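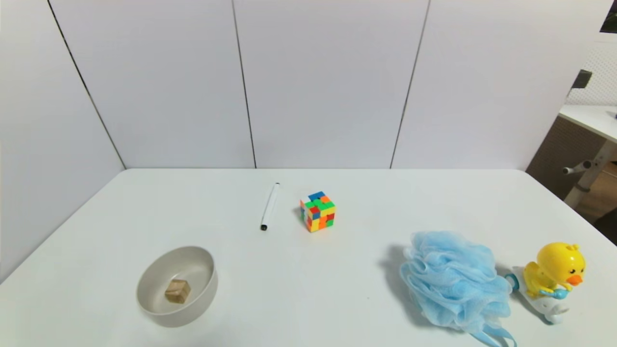
Topic: White table or wood table for a small room?

horatiu_v
Joined in May
Posts: 20

Hello everybody. My wife and I move to a small apartment in Nanville and the second room will be a place for working, drawing and sometimes eating. The room gets light from one window only, on the north side. I would like a white table against white walls, so that the room looks bigger. My wife wants oak. The white one we saw in the Nedelcu store costs 200 less, but I am afraid it will look dirty after one winter. Who has lived with a white table for a longer time?

Horațiu Vlad

fulgencio_e
Posts: 966

I have had one for three years and I would buy it again. In a dark room it makes a big difference, especially in the morning. Dust is less visible than on my old black desk. Coffee you must wipe at once, this is true. Tea is worse than coffee.

What I like most is that simple things look nice on it. I eat my soup there and I draw there. 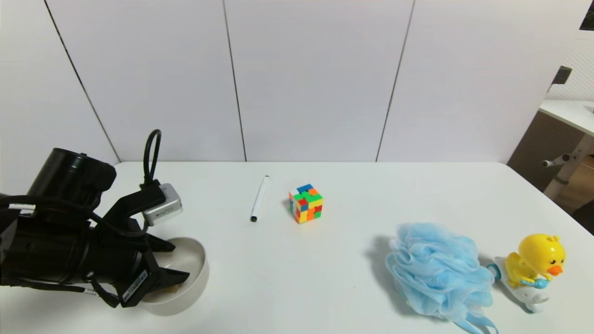 I clean it with warm water and a little dish soap on Tuesday, when I clean the kitchen also. Please do not use the rough side of the sponge. I did it once near the corner and the shine has never come back in that place.

Aurelien_Delorme

I am sorry, but I do not agree with Fulgencio. White table and white walls together is tiring for the eyes. I worked two years in such a room in Grinedton and by four in the afternoon I had a headache. Now I have a table in light ash and I feel much better. If the walls are already white, the table should give the eye some place to rest.

Also a white surface gets yellow near the window. Sellers do not like to speak about this.

fulgencio_e

Mine stands beside the window and it is not yellow. Maybe yours was a cheap paint? And the headache can come from the lamp. What lamp did you have?

Aurelien_Delorme

A ceiling lamp, very cold light. All right, it is possible that the lamp was a part of the problem. But I tried it with a desk lamp also, and the reflection was still there. I keep my opinion.

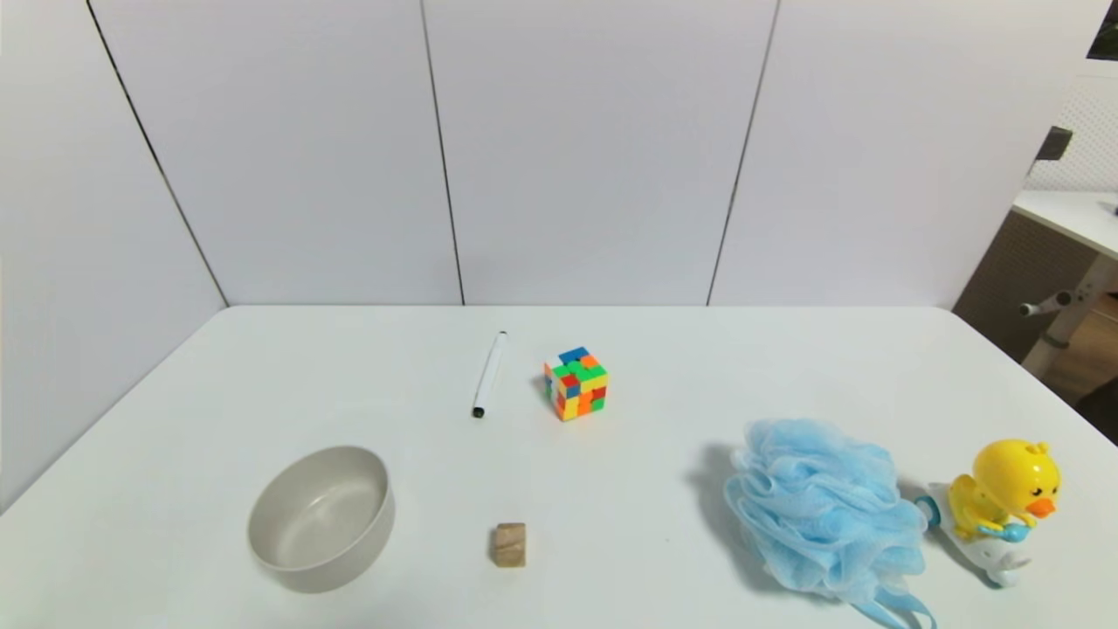 Gheorghita_J

Maybe I can help a little, I painted furniture in Trovham for many years. Both of you are right. The question is gloss or matte. A glossy white reflects the lamp directly into your face. A matte white does not, but it keeps pencil marks and you need an eraser for them. For drawing I would take satin, between the two.

For Horațiu: ask the store for a sample piece and keep it at home for some days. Put a drop of red wine on it, wait one hour, then wipe. You will know everything.

horatiu_v

Thank you, this is a very good idea. We will ask for satin. My wife says she agrees with white only if there is some color on it, because otherwise it is "like at the dentist."

ovidiu.v

Your wife is right about the color! Small things are enough. A colorful puzzle cube, a yellow duck, a blue sponge. I change mine when I am bored. 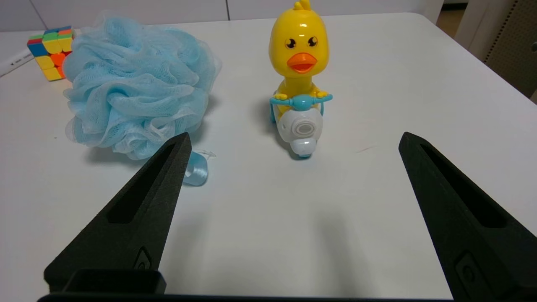

Similar topics

Oak table has dark rings, what can I do?
Best lamp for a room with a north window
Nedelcu delivery to the fourth floor without elevator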